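Bench notes, June – desk 36, long white bench

Picked up after lunch. The job is to get the shared desk back to one working position before the Skelholm machines arrive. Inventory tag 2181 is still outstanding – not on any item checked so far, possibly on the underside of a monitor stand.

Keyboards first. There are more of them on this desk than the position needs. Postero lists one wired keyboard and one wired mouse per seat, everything else back to stores. The rest of the desk can wait until the leads are sorted, as most of the slack is at the back by the power strip.
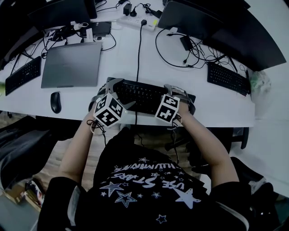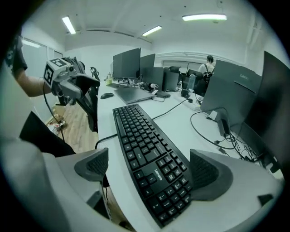
Cheuk-hei Lau
Workshop technician, Getbridge

Keyboard, mouse and closed grey laptop all on the same stretch of desk. The Lenovo goes on the Postero list as the keyboard for this seat. Laptop stays shut until Nolte confirm whose account it is under.

Cables: trace each one from the plug end before pulling anything. The coiled power brick leads are to be tied separately from the keyboard leads. Last time they were bundled together and it took almost 12 minutes to free one.

Power strip to be retested before more load goes on. Label on the stores spare says 3000 W; check this one against it.

To do:
– wipe down desk once clear
– spare keyboards to stores, leads wrapped
– ask Nolte about the laptop again
– find 2181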